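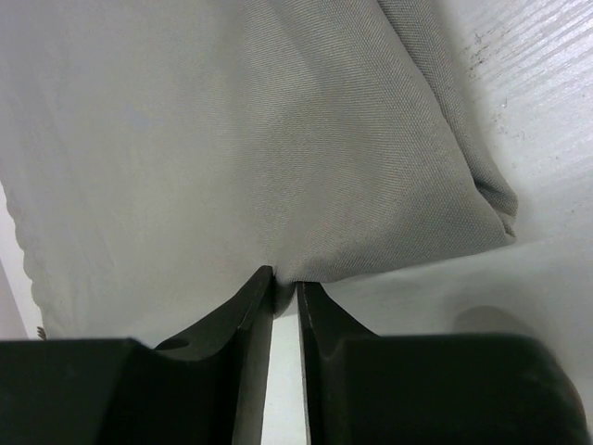

The grey one, mid-fold, on the white table.

I've been putting off the linen cupboard since we moved to Menon, and last month I finally did it. It took most of a morning and part of the afternoon. This post is mainly about the grey cloth, which has been giving me grief for years.

I bought four of them from Vendura when they were closing out the colour. The label called it Lisari, which I gather was the name of the range. To me it's grey with a bit of green in it. It changes a lot depending on the light, and up close you can see the weave, fine ribs all the way across. I like it for that. A flat grey would look like something from an office.

The ribs are also a help when you're folding. If the fold follows the ribs, the edge comes out straight and stays there. If you go across them at a slant, the cloth pulls to one side and you end up with a fat corner where the layers have stacked up on each other. I used to squash the corner down with my hand and put it away like that, then wonder why the pile leaned.

What I do now is lay it out on the white table, smooth it from the middle outwards and look at which way the lines are running before I fold anything. If they bend, I stop and pull the cloth back until they don't. Then in half, in half again, and in thirds. Thirds suits the shelf, which is 285 mm deep. Quarters leaves a lip hanging over the front and the door catches on it.

Creases are another matter. I don't iron these. I tried it once and the ribs went flat and shiny down one side, and it took several washes to come back. A cool wash, out on the line, in before it's bone dry, folded straight away. Any creases left after that can stay. Once it's on the table with plates on it they don't bother me.

The rest of the cupboard was less interesting. Tea towels went to the bottom shelf. Two fitted sheets that no longer fit any bed in the house went in the rag bag — I cut the elastic off first and kept it, and I'll probably never use it. The good white tablecloth is still on the top shelf where it has always been, in its pillowcase. I found a bath mat I'd given up on.

I did look at buying one of those shelf organisers. Hirurden do a set with dividers, and it's a nice enough thing, but I measured up and it would have cost me a hand's width of shelf to hold the same stuff. I cut down a cardboard box and used that to keep the tea towels upright. If it falls apart by August I'll cut down another one.

Folded properly, the grey cloths now take up one end of the middle shelf, with the fold facing out so you can pull one without dragging the others along. They used to have a whole shelf to themselves. I've put the napkins in the space beside them, and there's still room for the placemats once I've washed them. The placemats have been in a bag behind the laundry door since the move.

Someone asked after my last post whether I line the shelves. I don't. I did at the old place, with a sticky paper, and getting it off was a miserable job. Bare painted shelves are fine if you wipe them down and let them dry before anything goes back on.

Next is the drawer under the oven, where the baking trays are.

Share this post
4 comments
300 shares
Search this blog
Type and press enter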